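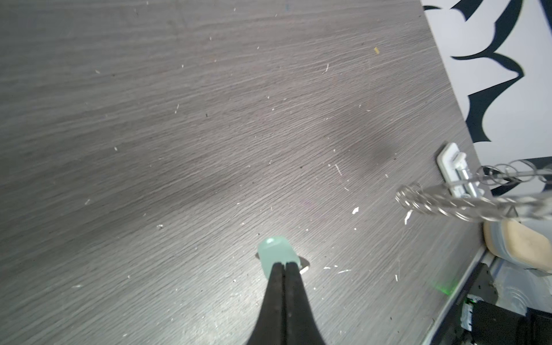
Gray wood-grain tabletop with small white specks, and a small green block.

Home > Support > Tickets > Closed
Print this page | E-mail this page
Filed under: Surfaces & Finishes / Static and Dust

Ticket 1017: White dust returns on the tabletop after cleaning
Product: Flatovik table, gray wood-grain top
Opened: May 7, 2021
Status: Closed by customer

First message

Good day. I bought two Flatovik tables from your shop in Grovham in February. One stands in my workroom, the other in the hall. The table in the hall is always clean. The table in the workroom collects white specks and short fibers, and I can not get rid of them. I wipe, it looks good, and 30 minutes later they are back. When I try to brush them away with my hand, they jump to the side and stay on the table.

I would like to know if the surface has a defect, or if I am cleaning it wrongly. I use a dry microfiber cloth and sometimes Gasser furniture spray.

Reply from support, Fernham

Thank you for the clear report. Please tell us:
- what the floor is in each room
- if there is a heater or a fan near the table
- if you rub the surface hard when it is dry
- if you can read the humidity of the room

Please also stop using the spray until we know more. Some sprays leave a thin film that holds dust.

Second message

Workroom: synthetic carpet, electric heater under the window, the table is one step away from it. Hall: stone tiles, no heater. Yes, I rub hard, I thought this was the correct way. I do not have a humidity meter but I will borrow one.

I forgot to write that I cut paper and felt in the workroom. So I understand where the specks come from. What I do not understand is why they stay.

Reply from support

This sounds like static charge. Dry air, a synthetic carpet and dry rubbing all help to build it up, and light pieces such as felt fibers are then pulled to the surface. We do not think the top is defective, but let us test it before we say so.

1. Wash the top with lukewarm water and 2 drops of dish soap, to remove the rest of the spray.
2. Wipe again with clean water and let it dry in the air. Do not polish.
3. Turn the heater off for one evening and do your cutting as usual.
4. Collect the specks with a slightly damp cotton cloth, in one direction, without pressure.

If it is better, please turn the heater on again the next evening and change nothing else.

Third message

I made all steps. The first wash water was quite cloudy, so there was really a film. On the evening without heater there were still specks, but they came away with the damp cloth in one pass. With the heater on, it was worse again, but not so bad as before the washing. The meter showed 30 percent with heater. Without heater I forgot to write it down, sorry.

I also exchanged the tables between the rooms, as my own test. The hall table now has specks in the workroom, and the workroom table is clean in the hall. For me this answers the question about the defect.

Reply from support

Thank you, the exchange was a very good idea. We agree that both tops behave the same. We suggest moving the table farther from the heater and using a cotton mat for the felt work. A small humidifier can help too. Please do not use anti-static spray for carpets on the top -- it may leave spots.

Last message

The table is now at the other wall. I wipe once in the evening with the damp cloth and this is enough for me. The Gasser spray I keep for the old cupboard. You can close the ticket.

Previous ticket | Next ticket | Back to list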